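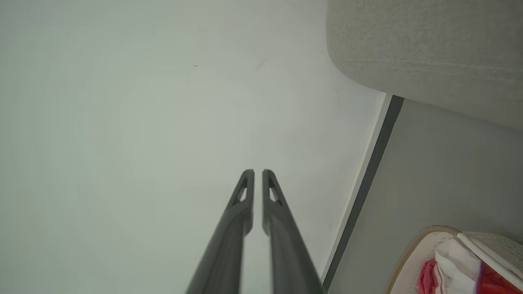

I had been wanting to see the Ronda paper mill since my neighbor Zinash Yilma came home with a bag full of notebooks and would not stop talking about the vats. It opens to visitors a couple of times a year, and the May open day was the first one I could make. I took the early bus out, ate my sandwich before we even left town (no regrets), and was standing at the gate at ten to nine with maybe a dozen other early birds.

Admission is free but you have to put your name down for the tour at a folding table in the yard. Do this first! I nearly wandered off after coffee and the morning groups were filling up fast. I got a sticker with a green dot on it and a guide named Mebrat Degefa, who worked the sheet-forming side for years and now mostly trains people. She talks quickly and walks quicker, so wear decent shoes.

We began in the rag room, where they sort old cotton sheets and shirt offcuts. All the buttons and seams get cut off by hand, and there's a big jar of buttons on the windowsill that the kids in our group were allowed to dig through. Then it's across a wet little passage to the beater, a long oval tub with a heavy roller turning in it. It was LOUD. Mebrat had to wait until it was switched off to tell us that a batch of cotton can be in there most of a working day, depending on how fine they want it.

The vat room was my favorite by a mile. It smells like clean laundry and a damp basement at the same time. Mebrat dipped the mould in, brought it up level, gave it one shake forward and one sideways, and there was a sheet. I tried it and got something closer to a pancake, thick at one end and with a hole at the other. Kidus Alemneh, who was there with his mother Selamawit, got it right on his second go and was unbearable about it for the rest of the tour (he's eleven, so fair enough).

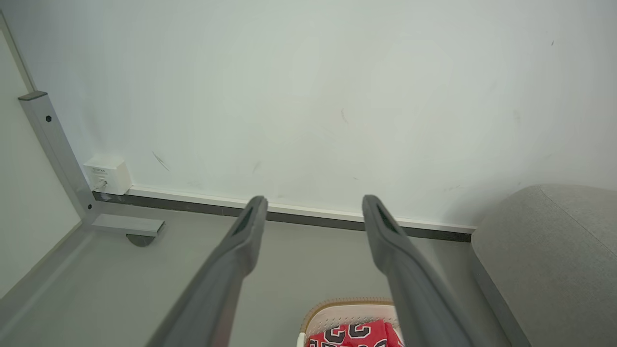
Between stops on the Ronda open day.

After the vats come the felts and the press, and then the drying loft up two flights of very steep stairs. If you have bad knees you can skip it and meet the group at the bottom, but the loft is lovely, all slatted shutters that they open and close depending on the weather. Sheets hang over ropes up there in little bunches they call spurs. A full loft is 1,987 sheets, according to the card on the wall, and I would love to know who settled on that number.

Last stop was the finishing room, where Tsegereda Tsegaye was going through a stack for an order. She holds each sheet up to the window, tilts it, and puts it left or right without seeming to think. The order was 1,000 sheets for a bookbinder called Ansah and she had passed 975 so far. The rejects go back in the beater or into the seconds bin in the shop, which brings me to the shop.

The shop! Bring a tote bag. The seconds are sold by weight and I honestly couldn't find the fault in half of mine. I also bought a pad of the heavy Brilik paper, the one with the rough edge, for my sister who does watercolors, and then a second one for me, who does not. They take cards but the machine was slow and the line went out the door around lunchtime.

Food was a soup stand and a cake table in the yard. The lentil soup was good, and the orange cake had sold out by the time I came down from the loft, so get your slice early. Seating is a few benches along the wall, which were all in the sun by noon. I ended up sharing one with Selamawit, and she told me the Skimau footpath behind the mill goes down to the old weir in ten minutes or so. I went, and it's a nice flat walk with a lot of nettles.

A few practical bits. The yard is cobbled and a stroller will be hard work. The floor in the vat room gets wet, and so will your sleeves. Restrooms are next to the rag room, only 2 of them, so plan ahead. The afternoon bus back leaves from the other side of the road, which I found out by watching it pull away.

My pancake sheet came home with me between two bits of felt and is drying on top of the fridge.

We use cookies to improve your experience on this site. By continuing to browse you agree to our use of cookies. Accept / Manage settings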